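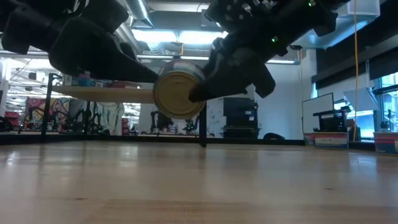 Left and Right, sharing a can.

The Quiet Arm

I should say before I start that I only ever wanted to fix the logging. I was hired at Melley to fix the logging. It says so on my contract, in slightly grander words, and if Gebremedhin Wolde hadn't gone off on paternity leave in October I would be fixing it still and nobody's planner would have got its feelings hurt.

But he went, and he left me the arms.

Two arms, one planner, one very long file called handover_final_2 that was mostly about which cable not to lean on. The planner was Gebremedhin's baby (his other baby, as Nandini Pai kept saying, until we begged her to stop). We called it Verbeke, after the street in Prolcombe where he'd written the first version of it on a friend's sofa. Verbeke decided who went where. You gave it a thing to pick up and it worked out a path for the left arm and a path for the right arm, and it made sure the two of them didn't meet in the middle and have an argument.

The trouble was that the left arm waited.

It didn't wait long. You'd ask for a two-sided pick, both fingers coming in on the can together, and the right would set off like a dog let out of a car, and the left would sit there for a bit and then follow. I put a timer on it. Eighty-two milliseconds, every single run. By then the right had already touched the can and nudged it, and the left was heading for a place where the can no longer was.

"It's shy," said Shobha Reddy, who did perception and had no business having opinions about planning.

"It's a queue," I said. "There's a queue somewhere and it's stuck behind something."

"It's letting the other one go first. It's manners."

I went looking for the queue. I had 1109 runs in the logs, the one thing in that building I properly understood, so I made myself a pot of tea and read them. Not all of them, I'm not a monk. I wrote a little script that lined up the two arms side by side and painted the gap between them orange, and then I scrolled, and scrolled, and it was orange all the way down.

Except for seventeen runs.

Seventeen runs where left and right set off together, to the millisecond, as sweet as you like. I checked the software version. Same as all the others. I checked the can's position, the speed limits, the grip force. I checked the time of day, because by then it was quite late and I'd started to believe in things. Nothing matched up.

I rang Gebremedhin. I'm not proud of that. He picked up straight away and whispered, and I could hear a very small person making a noise like a kettle.

"Seventeen runs with no delay," I said. "What did you do?"

"When?"

I gave him the run numbers. There was a long silence, apart from the kettle.

"Those are Ayantu's," he said. "Ask Ayantu." And then he hung up, or possibly fell asleep.

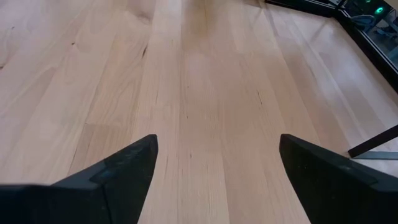

Ayantu Berhe had moved across to the Zemska project months before and she was not easy to get hold of. She worked with headphones on and her back to the door. I stood beside her desk until she noticed, and when I showed her my wall of orange she laughed so loudly that somebody came to look.

"He kept it in!" she said. "Oh, bless him, he kept it in."

"Kept what in?"

So she told me. Back at the beginning, before I'd so much as heard of Melley, the arms had been run by two separate planners that didn't speak to each other. Each one made its plan and hoped. And they'd crashed - a proper crash, at speed, with a bent finger and a week of waiting for parts. Gebremedhin had been the one with his hand on the keyboard. He'd been very cheerful about it, she said, and then he'd gone home and written Verbeke so that it could never happen again, and somewhere in the middle of Verbeke he'd put a check. The left arm, before it moved at all, would look at the right arm's plan, pretend to run it from start to finish, and only then make its own.

"But Verbeke plans them both together anyway," I said. "It already knows what the right one's doing. It doesn't need to check."

"No," said Ayantu. "It doesn't. I told him that. I switched it off for an afternoon and showed him, and it was fine, and he said very good, thank you, and switched it back on."

I walked back to the bench with my laptop under my arm. It took me three minutes to find once I knew what I was after. It had the dullest name you could imagine, and above it was a comment, the only comment in the whole file that was more than four words long. It said: one more look, it costs so little.

Well, it cost eighty-two milliseconds.

I had the cursor on the line for ages. Shobha came by with her coat on and read it over my shoulder and didn't say anything, which for Shobha is a kind of event. Taras Marchuk wanted the two-sided pick working by the morning, and he was right to want it, and the check was no use to anybody. You could have proved it on a napkin.

I didn't delete it, though. I moved it. I made both arms do it, before either of them was allowed to go, so the right had to look at the left's plan just the same as the left looked at the right's. They'd start late, but they'd start late together. Then I put the can out and pressed go.

They waited. I counted under my breath, stupidly, as if a person could count that. And in they came from both sides, and closed on it, and up it went.

I sent Gebremedhin the timing plot, with no message. He wrote back at ten past four in the morning.

"Who taught the right one manners?" he said, and then, a minute later, "Don't lean on the blue cable."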